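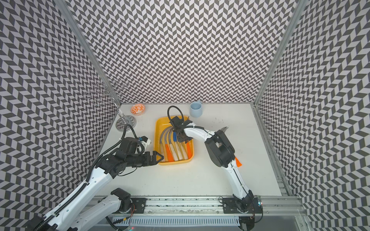

How our street eats: my food and memory project

Print this page | E-mail this to a friend

I picked family recipes for my project because my gran can't write hers down. Ask her how much flour goes in and she says "enough", which is no help at all when you're standing there with the bag! So in February I started asking people on our street how they learned to cook, and whether anyone had ever given them a proper recipe.

I handed out 2 kinds of question sheet, a short one and a long one (hardly anyone wanted the long one, fair enough). Orla Ó Ceallaigh was my best find. She learned soda bread by watching her mother's hands and she still can't do it if someone talks to her. The Sánchez family at number 3 keep everything in one notebook, with oil stains on the good pages – you can tell what they eat most just by flicking through.

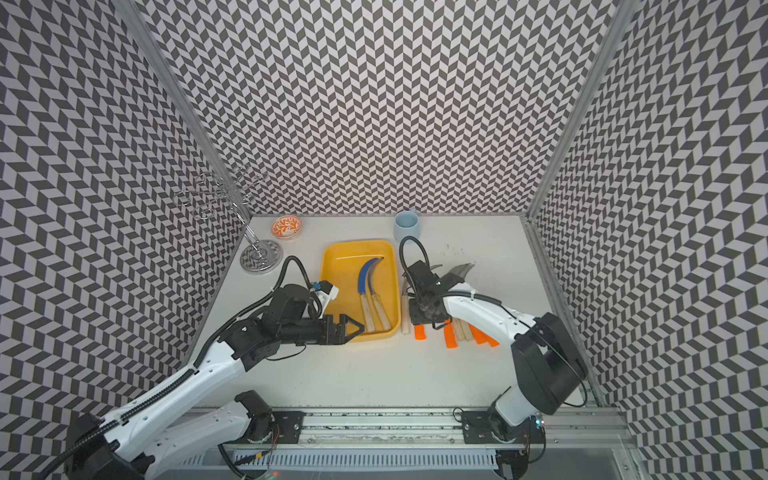 Yellow tray on a white tabletop.

I was surprised how many people mentioned shops. Rilletti, the deli by the bus station, came up over and over, mostly for the olives. Tusa, the bakery, closed in 2000 and people still talk about its seeded rolls as if they'd had one that morning.

This site uses cookies. OK | Find out more
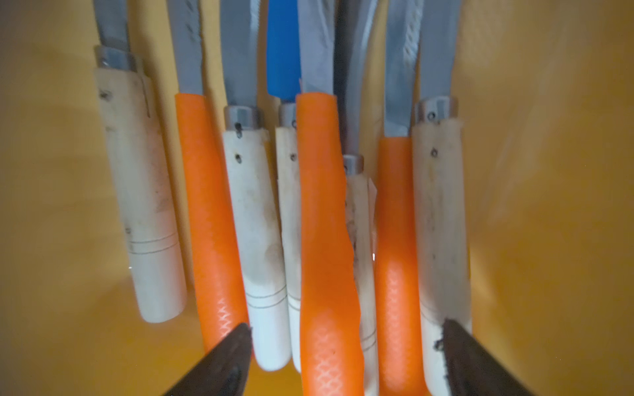 What I'd do differently

I'd record people talking, for a start. My notes from the Ruslow flats are awful and I lost a whole story about plum jam. I'd also cook something alongside each person – they remember far more when they're chopping. Gran's dumplings are still missing from my folder, so I'm going round at teatime with the kitchen scales and weighing every handful before it goes in the bowl.

Shares: 513 | Comments: 2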